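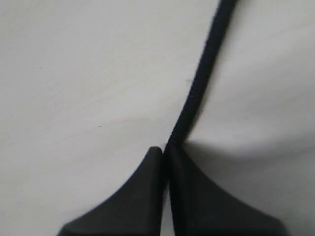
A single black cable on a plain white surface.

Skirkden Cable Notes

Hello and welcome! This is the README for Skirkden, a collection of pictures and short written notes on the everyday handling of cables: laying them out, straightening them, coiling them and putting them away. It began as a drawer in Duston that would no longer close, and it has grown a good deal since then (the drawer is still a bit stiff).

What you'll find in it

There are 3520 pictures in this release, sorted into 67 folders. Each folder covers one cable and has a plain text file of notes beside it, mostly written by Janaína Barbosa, who has a lovely way of describing how a stubborn cord behaves when you try to lay it flat. Gøran Engström did the sorting and the file names, so please send naming complaints to him - he takes them well.

The background is kept pale and plain wherever we could manage it. A thin dark cord shows up nicely against white, and you can follow a gentle curve without a tabletop pattern getting in the way.

How the notes are written

We use "curve" for a soft bend, "kink" for a sharp one and "loop" only when the cable crosses itself. Ends are noted only if they show. If you can't see a plug, leave that line blank and please don't guess at what the cable is for.

Known problems

Folder 14 has two sets of notes that disagree about what counts as a kink. We meant to settle this in August and then went on vacation. The Travatent folders use an older spelling of some labels, and the Li folders have no coiling notes at all yet.

Changes

Jan 8, 2023 - version 2. Added the tidying notes, fixed a lot of typos and renamed the folders with spaces in them.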